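January, notebook, late afternoon

Back on the tow tank all day. We're still trying to work out how a small unmanned boat shows up (or doesn't!) on the harbor radar when there's chop, and the Brevska hull finally went in the water after lunch. Ran 4 passes with the short mast, then 3 with the mast off. With the mast on, the Jondby receiver picked it up every time, even in the worst of the waves. With it off we lost the track on the second pass and I spent ages blaming the cable, which was fine.
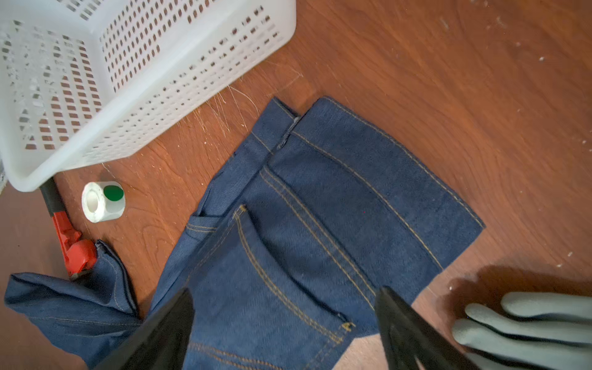
So my guess is the mast does nearly all the work and the hull itself is close to nothing at that angle. Bad news for anyone guarding an anchored tanker, and I'd like to see it repeated before I say so in the Stullon report. The log came to 2,613 returns, and I've thrown out the first 100 as the gain was still set for the old target (my fault, I forgot to change it back).

Dalisay wants the same runs with the boat coming in stern-on, as if it's drifting. Good idea, but the tow bracket needs redrilling first. Also: wave maker is squeaking again, and somebody please bring back the long hex key!

Tomorrow, mast off again, slower, gain checked twice.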